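Bradley Ackroyd
Friday

ok so I spent my evening putting a black metal stand thing on a desk and I have more opinions than I expected. thread, sorry in advance

Background for anyone new: we share a workroom on the second floor at Whitlock. Long counter along the wall with the monitors on it, office chairs, a couple of light wood tables that float around depending on who needs what. I got the table nearest the counter in the December shuffle and I am never giving it back.

The problem is that I put things down flat. Notebook flat, tablet flat, the printout I'm copying from flat, and by 3 pm I've got my chin on my chest like a sleepy pigeon. My neck has been complaining since summer.

So I wanted a frame. Just a plain upright frame with a bar across it so I can clip pages and stuff at eye height! That's the whole wish. I didn't think it was a big ask.

You would not believe how many "desk organizers" are really just a box with slots. I don't want slots. I have enough places to lose a pen.

Looked at the Gurneck one first. Very pretty, bamboo, clamps to the table edge. Our table edges have a lip underneath so clamps sort of grab and then slowly give up (ask me how my lamp died). Pass.

Ended up with the Stedthorpe. Black metal, flat base, posts, crossbar. It looks like something you'd hang tiny coats on. I love it.

Arrived in a box so flat I thought they'd forgotten the posts. They had not forgotten the posts. They were taped to the underside of the cardboard insert, where I found them after writing half of a very snippy email.

Deleted the email. Growth.

Assembly notes, for the two of you who asked:

Do the base first and do it ON the table where it's going to live. I built mine on the floor, carried it across the room by the crossbar, and it swung around and got me in the hip.

Leave every bolt a little loose till the crossbar is on. I tightened the left post all the way down like a hero and then the bar wouldn't reach the other side. Had to undo the lot.

The hex key they give you is tiny and mean. If you have a real one, use the real one.

Also the instruction sheet calls the top bracket "part 2" in the drawing and something else in the list. Same part. I went through that bag four times looking for the other one.

Then the placement question, which took longer than the building, if I'm being truthful.

Version one: dead center. Looked great. Left me a strip of table in front the width of a sandwich.

Version two: shoved to the far side so I'd have more room. Base went right over the grommet hole and my charger cable goes down that hole, so, no.

Version three: base sitting just in front of the hole, and that's the keeper. Cable can come up behind it and go wherever it likes.

I had a whole plan to route things neatly along the back, with the little sticky clips and everything. I bought a pack of the clips. They're in a drawer. They'll be in that drawer when I retire.

Someone asked about weight. The listing says the bar holds 315 ounces, which is such a strange way to tell a person anything. I'm hanging paper and a pair of headphones. We'll be ok.

Price: 146 bucks, and yes I winced. The Britia version is cheaper but it's got that wire mesh back panel and I know myself, I'd be tucking receipts into it by Monday and it'd look like a bird's nest.

The base has a little raised lip along the front, which I didn't notice in the listing at all. I'm into it. I've been resting pencils behind it and they stay put!

One complaint: black metal shows every single fingerprint and speck of dust. If you're a matte-black-everything person you already live with this. I keep a sock in my bag now. (Clean sock. Dedicated sock.)

Small win, it doesn't wobble when I type. I was worried about that more than anything, these tables are light and I type like I'm mad at somebody.

I did have to move my chair to the other side of the table, so now my back's to the counter and all the screens. Big improvement. I was spending half my day reading other people's spreadsheets upside down in my head.

Next job is finding clips that don't chew up the paper. I tried binder clips and they leave those dents. Clothespins work but they look like laundry day. Magnets maybe?? If you've got a brand you like, send it over, I'm going to order something this weekend.

Still deciding if the white container stays out on the table. It's got a nice gold-ish band on it and I like having something that isn't black over there. But it's also in elbow territory.

It's still bare. By tomorrow it'll have my whole to-do list hanging off it (there are 2000 words due on Tuesday and I've written the title)

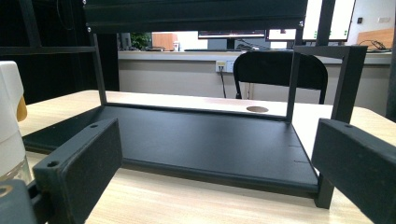

The Stedthorpe in its forever spot, grommet hole right behind the base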